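Getting limescale off nearly everything, the slow way

Tips from a hard water kitchen, by Ditte Damgaard

We moved to Clutden in November and I thought the kettle was broken. It rattled! I tipped it up over the sink and a whole handful of white flakes slid out, like the bottom of a cereal packet. My neighbour Ynyr Edwards laughed at me over the fence and said welcome to hard water. I've been fighting it ever since, and plenty of you have asked me to put all my bits and bobs on one page, so I've finally sat down and done it.

First, the kettle. I use citric acid, the plain powder, two tablespoons in a kettle filled halfway. Boil it, switch it off at the wall, leave it for twenty minutes and pour it away. Then boil a full kettle of fresh water and throw that out too (do not skip this unless you like lemony tea). Don't put the powder into water that's already boiling, it fizzes up and over the worktop. I did that once and had to move the toaster in a hurry.

White vinegar does the same job and it's cheap, but the smell hangs about all day. I keep vinegar for taps and shower heads and leave the kettle to the citric acid.

Taps next. Soak some kitchen roll in vinegar, wrap it round the spout, hold it on with an elastic band and go and do something else for half an hour. An old toothbrush gets the crust out of the join at the back. If your taps have a gold or brass finish, please don't, the vinegar can strip it. Warm soapy water and a lot of patience for those.

Now cutlery. If your spoons come out of the dishwasher looking cloudy, rub one with a drop of vinegar on a cloth. If the cloudiness goes, it's scale, and you probably need more salt in the machine. If it stays, you may have scratches or etching and I'm afraid there's no shifting that. Dry them by hand while they're still warm and you'll get far fewer spots.

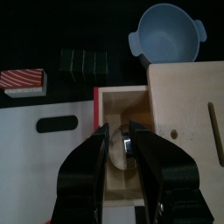

A spoon, then two more pictures from the same day.
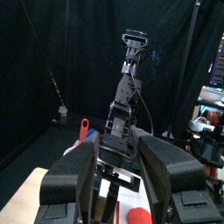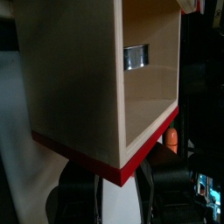

Reading time: 4 minutes

Back to the dishwasher itself, because it's where I went wrong for the longest time. There's a little dial or a setting for water hardness and mine had been left on the lowest. Your water company will tell you your number if you put your postcode into their website, and the manual will say what to set it to. Changing that one thing did more than all my scrubbing. I also run it empty with a mug of vinegar standing on the top rack every month or so, though check your manual first, some makers don't like it near the rubber seals.

Shower heads: a sandwich bag of vinegar tied on overnight. If yours is the rubber nozzle sort, rub your thumb over the nozzles in the morning and the scale just pops out, very satisfying. Shower screens are easier if you never let them get bad. I keep a squeegee on a hook in there and nag everyone. It half works.

Irons I'm wary of. Edmund Stępień wrote in to say he uses citric acid in his and it's fine, but plenty of irons say not to put anything except water in them, so I'd go by the booklet. I fill mine from the filter jug and empty it after every use.

The loo gets a cup of citric acid powder tipped in last thing at night and a good brush in the morning. For really thick scale below the waterline, bail out as much water as you can first with an old yoghurt pot. Horrible job, wear gloves.

And please, PLEASE never use vinegar or citric acid anywhere near bleach. The mix gives off chlorine gas. Rinse one away completely before you even open the other, and if you can't remember what you used last, leave it till another day. Keep acid off marble, limestone and natural stone worktops as well, it eats into them and leaves dull patches.

I buy my citric acid in 1,000 gram tubs now. Keep the lid tight or it goes into one solid lump, and if it does, put it in a bag and have at it with a rolling pin.

Védís Snorradóttir asked about coffee machines and I haven't got one, so if any of you have a method you trust, leave it in the comments and I'll add it to the page.

Last updated 20th June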